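Maltberg Technical Institute opens its robotics teaching rooms to the public

Published Feb 18, 2024

Visitors to the Maltberg Technical Institute were given their first view of its new robotics teaching rooms at the weekend, when the Department of Automation held an open day for prospective students, local employers and residents of the town.

The rooms occupy the ground floor of the Clusard Building, which was until two years ago the institute's print works. They comprise a simulation room with 32 workstations, a workshop containing 8 bench-mounted robot arms, and a small lecture room which is shared with the School of Design. Teaching began there in the autumn term, but the building had not previously been open to anyone other than staff and enrolled students.

The day was opened by Dzintra Raudsepp, Head of the Department of Automation, who welcomed guests in the lecture room and set out the place of simulation in the revised syllabus. Students on the two-year diploma now complete their first term of practical work on screen. They move to the workshop after passing a short assessment in safe operation, and continue to use both rooms until the end of the course.

"We wished our visitors to see an ordinary working day," Ms Raudsepp said. "The exercises shown were those on the timetable for the present term, and they were carried out by the students who are studying them."

The principal demonstration was given in the simulation room by Abhishek Lodhi, Senior Lecturer in Robot Control, with a group of second-year students. The group worked in Jusix, the simulation software written within the department and used in all of its control modules. Mr Lodhi explained that a student is given a model of an arm, a gripper and a work surface, together with a written task, and must prepare a series of movements that will complete it within the limits set for speed and force. Each attempt is recorded so that it may be discussed afterwards with a tutor.

Much of the session was given over to the view from the wrist of the arm, which students are asked to rely on for several of the exercises. Mr Lodhi noted that beginners find this view difficult at first. It moves whenever the arm moves, and a plain surface offers little by which to judge distance. 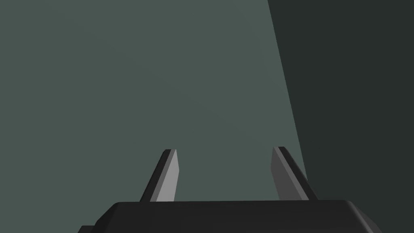
For that reason the early exercises are kept deliberately bare. Students learn to open and close the gripper, to bring it level with a surface and to hold it at a stated height before any part is placed in the model. Objects are introduced in the fourth week, starting with simple blocks, and the final exercise of the term requires a set of parts to be sorted by size into trays.

Visitors were invited to try the first two exercises for themselves under the guidance of students. Places at the workstations were allotted in half-hour sessions, all of which were taken by midday, and a further session was added at the end of the afternoon. The department regrets that a number of visitors who arrived after three o'clock could not be given a place.

In the workshop, Khrystyna Mykhailiuk, Workshop Manager, led tours in groups of 8 and answered questions on maintenance, guarding and the cost of spare parts. She described the procedure by which a program prepared in the simulation room is checked, run at reduced speed and then released for use on an arm. Several employers asked how closely the results on screen agreed with those on the bench. Ms Mykhailiuk replied that the agreement was good for movement in free space and less so where the gripper touches a part — soft or thin materials in particular — and that students are expected to report the differences they find as part of their coursework.

An afternoon talk on employment in the region was given by Sushil Dubey of Jaiswal, the packaging machinery firm, which has taken students from the department on work placements since the diploma began. Mr Dubey said that the firm now looked for technicians who could read and amend a robot program as readily as a wiring diagram. He confirmed that Jaiswal would again offer placements to diploma students this summer, and that those interested should speak to their course tutor before the end of March.

The institute has also announced a bursary for students joining the diploma from outside the Maltberg district. The award, of 2000 euros in each year of study, is intended to help with travel and lodging. It will be open to applicants of any age who hold an offer of a place, and may be held together with other support.

Anju Srivastava, Admissions Officer, was present throughout the day to advise on entry requirements. She reminded applicants that no previous experience of programming is needed for the diploma, although a pass in mathematics at school-leaving level, or its equivalent, remains a condition of entry. Applicants who left school more than five years ago may sit the institute's own paper instead. Preparatory evening classes for that paper are held in the main building and are free of charge.

Questions were raised during the day about access to the rooms for people in work. The department is considering a short evening course in simulation, to be taught over ten weeks, and would be glad to hear from employers who might wish to send staff. No date has yet been set, and details will be published on the department's pages once the timetable has been agreed.

A second open day will be held in April, when the workshop tours will be repeated and the number of simulation sessions increased. Booking will be required for the sessions but not for the tours or talks. School groups are asked to write in advance, giving the number of pupils and the age range, so that suitable exercises can be prepared. Pupils under sixteen may enter the workshop only when accompanied by a teacher.

The Clusard Building has step-free access from the courtyard side. Parking at the institute is limited, and visitors are encouraged to come by train or bus where possible.

Enquiries about the open day, the diploma and the bursary should be addressed to the Admissions Office, Maltberg Technical Institute, extension 2404.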